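The trouble with the clothes bank

Natnael Hadgu spent eleven years in the used clothing trade and no longer believes much of what it says about itself

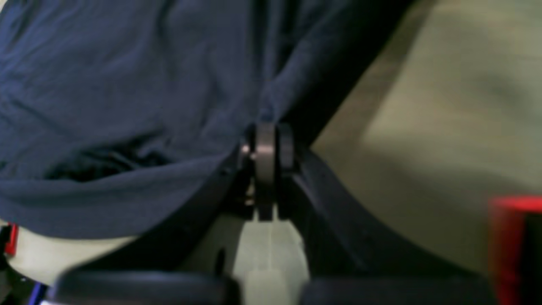 Natnael Hadgu won't use the word "recycling" if he can help it. He says "moving" instead, as in moving a bag from Illthorpe to a warehouse, moving a bale from the warehouse to a port. "Recycling is when it becomes something," he told me. "Most of what I handled stayed exactly what it was and went further away."

We met in February 2023 in the café next to the old bus station, where the tea comes in mugs too hot to hold. Hadgu started as a sorter, worked up to shift manager and left three years ago to mend clothes for a living. He was friendly but not easily led. Twice I read him a line from a council leaflet, and twice he asked who had written it.

The leaflet says clothes left in the town's banks "go on to a new life". I asked if that was a lie.

"No, it's vague. A floor cloth is a new life. Being stuffed into a car seat is a new life. People read it and picture a student in a nice coat."

At the warehouse he was expected to grade 66 bags in a shift. A garment got a few seconds. Cuffs, collar, underarms, zip, then into one of the cages. The best pieces went to shops in this country, and he says there were never as many as the public imagined. Heavier knits went one way and summer cotton another. Anything torn or stained was sold by weight for wiping rags.

"You stop seeing clothes," he said. "I'd go home and check my own daughter's cuffs."

Did he think people should stop giving, then? He took some time over that.

"I think they should stop feeling so good about it. If you fill a bag every September and fill the wardrobe again by October, the bag isn't the kind part of that story."

I had heard a cheerier version from Kátia Rangel, who runs Anar, a second-hand shop on the hill. She takes clothes only over the counter and turns down plenty. In her view the trade has cleaned itself up, and buyers abroad are far fussier than they were. "They send back photographs of bad bales and they want their money," she told me by phone. "It isn't a dumping ground any more."

Hadgu laughed when I repeated this. "Kátia's shop is lovely. Kátia has never opened a bale." He does accept the point about the photographs. He used to receive them. What he disputes is how often the money was paid.

Nor was he impressed by Virnach, the fibre plant that was supposed to open on the ring road and turn worn-out clothing back into yarn. The firm promised 22 jobs and a process able to deal with mixed fabrics. The site is still a fence and a board. "Ask them about elastane," he said. "Ask about buttons. I did, at the public evening, and a man gave me a pen."

I did ask. Jamshid Safavi, who answers for the company, wrote that the plant was "delayed, not cancelled" and that trims would be "addressed at the intake stage". I wrote again to find out what that meant and have had no reply.

So what does Hadgu trust? Small things, mostly. His mending bench, called Tsegaye after his grandfather, took in 259 jobs last year. The commonest was the inner thigh of a pair of jeans, followed by pulled hems and school jumpers gone at the elbow. He charges by the time it takes, and will tell a customer when the repair costs more than the garment did.

"Half of them have it done anyway. The other half look at me as if I set the price of the T-shirt."

I put it to him that 259 repairs is nothing beside what passes through a single warehouse. One of the leaflet's proud figures is the 4000 bags collected locally.

"Of course it's nothing," he said. "I'm not claiming to save anyone. I sew. They're the ones with a leaflet."

He was fairer to the old warehouse than I had expected. The pay came on time, and a good sorter, he said, knows more about cloth than most people who design with it. Tolera Feyisa, who trained him, could tell a wool blend by rubbing it once behind his back. They still speak most weeks, usually about football.

Before he went I asked what he does with his own worn-out clothes. He wears them to paint in, he said, then cuts them up for patches, and what is left goes in the bin.

"The ordinary bin?"

"The ordinary bin," he said. "At least I know where it's going."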